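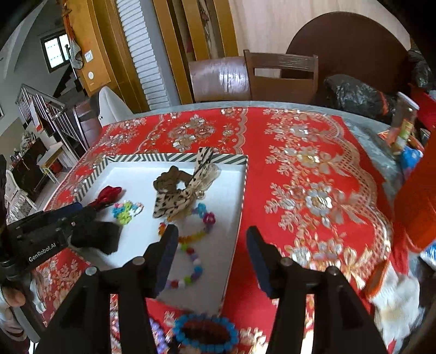 Bows and bracelets in the striped lid, on the good red tablecloth

May, a little after four in the afternoon

I meant to write about the garden today and the garden will have to wait, because what I did with the whole of my afternoon was hair things. Hair things and bracelets! I would be embarrassed, except that I enjoyed myself so much.

It started with the drawer in the upstairs bathroom, which has been sticking since New Year. I finally got it open with a butter knife and the trouble was a scrunchie wedged down the back, and behind that scrunchie another one, and so on until I had both pockets full and was carrying the rest downstairs in my skirt like eggs. Siriporn had left more in the car, and there was a little bag from the Srithong market that I don't think had been opened since we came home with it. So down it all went on the round table.

The lid with the black-and-white stripes is from the Claseo box my winter shoes came in. I kept it for the stripes and for no better reason (Uthai says I would keep a brick if it had a nice border), and I was so pleased to have a use for it at last. The leopard-print bow with the sheer ruffles stands up all by itself, proud as anything. I had forgotten how pretty it is. The red bow I remember buying, 38 baht, and feeling extravagant, and then she wore it every day for a month.

The bracelet with the flower beads is the one she made the summer she had chicken pox and couldn't go anywhere. We sat on the stairs, she and I, with a bag of 1000 beads between us, and I am still finding those beads under the refrigerator. She was very strict about the order of the colors. I got one wrong and had to unstring it all the way back to the knot. I held it a good long while this afternoon before I put it down again.

Then of course I didn't like how I had arranged things. Bows with bracelets is no good, the beads catch on the fabric. I wanted the fabric ones on one side and the beaded ones on the other, and the tiny flower hair ties somewhere they couldn't wander off. It's a big job for a small tray.
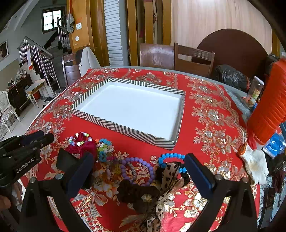
Nipon thinks I should hang the bracelets on a row of hooks inside the closet door and keep the tray for the scrunchies alone, and that the small hair ties ought to go in a jam jar with a lid. He said it over the phone, very patiently, while I was still moving things from one pile to the next. He also said that elastic goes slack if it is left stretched over something, so no looping the bracelets around the scrunchies, please, however nice it looks.

Well, I do like how it looks, the blue beads with the leopard print. But he is right about elastic, I lost 2 good ones that way last year. The jam jar I can manage tonight. For the hooks I'll have to go to Liltden, and I never come out of there with only hooks.

The fuzzy dark brown scrunchie I have decided to keep for myself. It's soft as a kitten and she has almost 15 others. I'll ask her at supper, and I should get the rice on now if there's going to be any.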